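I flew down to Vosturura in January for one animal, the huemul, a stocky little deer with short legs and ears like a mule's. Delia Urrutia has tracked them there for 16 years and she warned me I might go home with nothing but blisters (she was right about the blisters!).
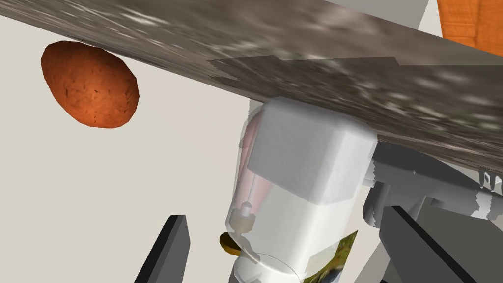

Huemuls don't bolt when they're scared, they freeze, and that makes them maddening to find. Their coats melt right into the hillside. Think of speckled stone, a gray-brown slab streaked with lighter gray, and you've got the slopes I stared at for two mornings. Then one of the rocks flicked an ear.

It was a doe, chewing away, 36 yards from my boots. Delia grabbed my sleeve and neither of us breathed! She figures the valley holds a handful of family groups, and she'd love to see them spread north toward Maldonado, where ranch dogs are still the big worry.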